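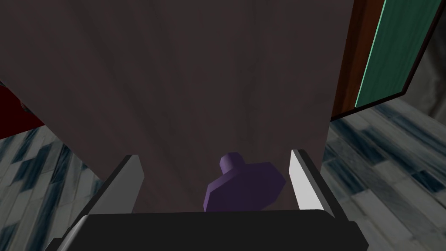 Mutdale Hardware Finishing coats small metal and wood parts for furniture makers. Most of the work is pulls, knobs, hinges and catch plates, sent to us unfinished and returned coated, cured and packed for the assembly line. Color on this kind of part is harder to hold than color on a flat panel. An octagonal knob with a faceted base, such as the purple one on the dark wood-grain front at the top of this page, has edges where powder builds up and lower faces that tend to get less of it. Our process is set up for parts of that shape.

What we do

We run two coating lines. The Calvo line handles metal parts with electrostatic powder. Parts are degreased, rinsed, given a conversion coat, dried, sprayed and cured in a convection oven. The Lera line handles wood and wood composite parts with a two-part waterborne lacquer. Lera parts are sanded, sealed, sanded again and given the number of color coats stated on the order.

Both lines use racks built in our own shop. A rack holds 100 knobs of standard size, threaded hole down, on steel pins that also mask the thread. Parts with a through hole go on a different rack and should be noted on the order form. We do not tumble-coat.

Color and gloss

Customers can order from our stock chart of 452 colors or send a physical sample for matching. Printed color swatches and screen values are not accepted as match standards. Samples should be flat, clean and large enough to cover the port of the spectrophotometer. Gloss is measured at 60 degrees on a witness panel run with the batch, as most knobs have no face wide enough to read directly.

Dark panels and bright hardware are often ordered from different suppliers and meet for the first time at assembly. If the cabinet fronts are already finished, send us one offcut. We keep it with the job card and check the coated parts against it under two light sources before packing.

Testing

Each batch is checked for film thickness, adhesion and cure. Adhesion is tested by cross-cut and tape on 4 parts pulled from different positions on the rack. Cure on the Calvo line is checked by solvent rub. Handle parts for kitchens can also be tested for resistance to hand lotion, cooking oil and household cleaner. This adds 10 working days and is charged separately.

History

The company was started by Jozefína Doležal, a paint chemist who had worked in appliance coatings. The first shop had one batch oven and a hand gun. It moved to the present building on Grokby Road when the second line was added, and the original oven is still used for sample work. She remains technical director and signs off all new color formulas.

Orders and shutdown

Quotes require a drawing or a sample part, the base material, the quantity and the color number. Parts should arrive free of wax and silicone. The plant closes for oven maintenance in June each year. Orders for delivery before the winter shutdown must be in the building by 13th November.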